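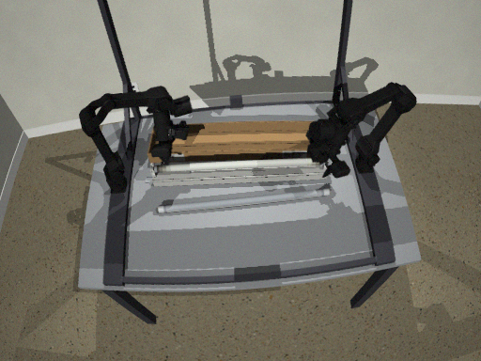 Notebook entry, January
Treadmill economy study: shoe mass and midsole wear

Status at start of session

The second block of running economy tests is complete for the Bemel shoe and about half complete for the Hastari shoe. The Van den Broek treadmill was returned to service after its belt was replaced, and all sessions in this block have been run on the new belt. Results from the first block were collected on the old belt and are to be kept in a separate folder until the speed check described below has been reviewed.

The question remains the one set out in the study plan: whether a racing shoe that has covered a substantial distance in training costs the runner more oxygen at marathon pace than a fresh pair of the same model. The matter of whether one model is faster than another is outside the plan. Colleagues who are asked about it by the runners should decline to comment until testing has closed.

Treadmill speed check

Belt speed was checked by counting revolutions with a runner on the belt and again with the belt unloaded. A strip of reflective tape was fixed to the belt edge and read with the handheld counter. With a runner aboard, the belt was slightly slow at the two highest settings and correct at the others. The display does not show this. The correction has been written on the card taped beside the console, and the operator is to apply it before the warm-up begins. It should not be applied during a stage.

The incline was found to read level when the deck was in fact a little high at the front. The rear feet have been adjusted. Please check with the long spirit level at the start of each day and initial the sheet.

Shoe preparation

Worn pairs were brought to the agreed distance, 700 kilometers, by the runners themselves in ordinary road training. Two pairs came back short of that distance according to the training logs and have been returned to their owners with a request to finish the remaining mileage. One pair came back with a split in the upper at the little toe. It has been withdrawn from the study, and the runner will be tested in the fresh pair only.

Shoe mass was matched within each model. The worn pairs had lost a small amount of rubber from the outsole, mostly at the outer heel and under the ball of the foot, and lead tape was added beneath the sock liner at midfoot to bring them level with the fresh pairs. The Gorkeo scale was used throughout. It drifted during the morning and had to be zeroed again before the last two pairs were weighed. The pairs weighed before the drift was noticed have been done over, and the first figures are struck through in the log.

The literature commonly cites an added energy cost of close to one percent for each 100 grams added to each shoe. The differences corrected here are far smaller than that, but the matching is inexpensive to do and removes one source of argument.

Session procedure as carried out

1. Runner arrives rested, with no hard training the day before and no coffee on the morning of the test. One runner reported having had coffee. The session was moved to a later day.

2. Body mass taken in shorts and singlet, shoes off.

3. Warm-up of ten minutes in the runner's own training shoes at an easy pace.

4. Mask fitted and checked for leaks by covering the outlet while the runner breathes out gently.

5. Four stages of five minutes each at the runner's stated marathon pace, alternating shoes in mirrored order (worn, fresh, fresh, worn, or the reverse). Five minutes seated between stages.

6. Gas values averaged over the last two minutes of each stage.

7. Step rate counted from the side video in the final minute.

The mirrored order is working well and should be kept. It does make the shoe changes hurried, and on one occasion the laces were tied noticeably tighter in the second stage than in the first. Runners should be asked to lace to their usual feel before the clock is started for the rest period, and then to sit down.

Observations

Oxygen uptake in the worn Bemel pairs was higher than in the fresh pairs for most runners, but the gap is small and in two runners it went the other way. With repeat stages differing by nearly as much as the shoes do, no statement should be made at this point. The Hastari data are too few to look at.

Step rate hardly changed between shoes. Several runners remarked that the worn pairs felt flat under the forefoot. They could see which pair they had on, so these remarks have been entered in the comments column and will not be treated as data. A cloth cover for the uppers was tried on one pair. It slipped at the heel and has been set aside.

Room temperature rose by the fourth stage in both afternoon sessions. The large fan was moved closer to the treadmill, and this disturbed the mask reading until it was turned to blow from the side. The fan position is now marked on the floor with tape.

Gas analyzer

Calibration held in every session except one. The carbon dioxide reading was low at the closing check, and the sample line was found to have moisture in it. The line has been replaced, and the drying tube will be changed after every second runner. The affected session is flagged and will be repeated if the runner is willing. Roughly 132 liters remain in the calibration cylinder, and a new one should be ordered before the Hastari sessions resume.

Open items

Repeat the flagged session.

Finish the Hastari pairs, morning slots only where possible.

Obtain a second reading of the outsole wear from a colleague who has not seen the gas data.

Check whether the old belt was also slow under load. The supplier may still hold it.

Move the video files off the treadmill computer. There was a low-space warning at the end of the last stage.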